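Trillcombe Student Robotics Club Opens Its Summer Project to Visitors

CERKBERG, 21 July 2023 – The Trillcombe Student Robotics Club is very happy to invite families, neighbors and anyone who has ever wondered how a machine learns to pick something up to come and see what its members have been working on this summer. The project goes by the name of Gromum, and it has kept the students busy (and, their parents tell us, talking through dinner) for the whole of July.

Gromum is all about tidying a table. That may sound like a small thing, and the students will be the first to admit that they thought so too when they chose it back in the spring! Members guide a hand-held gripper with two fingers through everyday pick-up tasks, recording each try as they go, and the recordings are then used to teach a robot arm to do the same job without a hand to guide it. So far the club has saved 405 tries, and it hopes to add another 200 before the summer session closes.

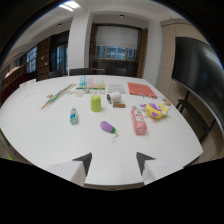

Page 2 of 3

Much of the fun has been in choosing what goes on the table. A ribbed green cup asks for one kind of grip and a soft toy eggplant for quite another, and a roll of tape or a little block of wood each brings its own questions about where the fingers should close and how far they need to open. Building blocks, bottles and paper are all part of the work as well, and the members are always glad of new ideas from home.

"I had expected the students to want something with wheels, something that races," said Shih-chieh Fu, who leads the club. "They wanted to clean up a desk. We have spent whole afternoons talking about how you hold a plush toy, and I have enjoyed every one of them."

Student captain Renji Mizuno is looking forward to handing the gripper over to guests. "You think you know how you pick up a bottle until you have to do it slowly with two fingers," Mizuno said. "My grandmother was better at it than I was, so please bring your grandparents."

The open afternoon will be held at the Huerta Learning Center in Cerkberg, from 2 p.m. until the last visitor has had a turn. Admission is free, children are welcome with an adult, and there is no need to know anything about robots or to sign up ahead of time. Students who would like to join the club in the fall can pick up a form at the front desk.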